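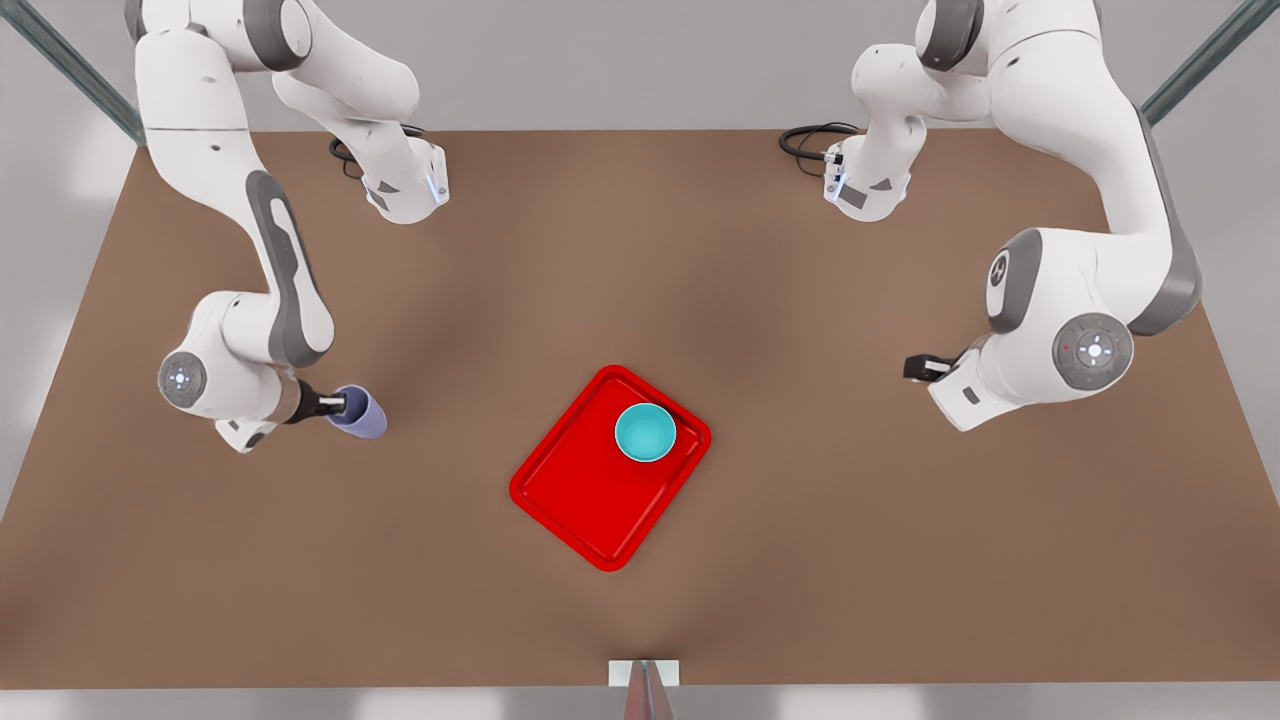
Skonero Two-Arm Bench Kit

The Skonero kit is supplied by Mirner for home builders and shared workshops. It allows two arms to be mounted on facing sides of one table, so that both grippers can reach the middle of the work surface.

Every kit includes the Jilia simulation package. Members are asked to run each task in Jilia before using the arms themselves. The starter task, in which a cup and a bowl are placed on a tray, has 11 steps and may be edited freely.

Contents
2 arms with two-finger grippers
2 mounting plates
40 table bolts
1 Jilia license, one workshop

Part number: 601
Required: table frame, not included. The Yeoman frame is suitable.

Arms must be bolted down before power is connected. Cables should be kept clear of the elbow joints. Replacement gripper fingers are sold in pairs.

Page revised 28/03/2024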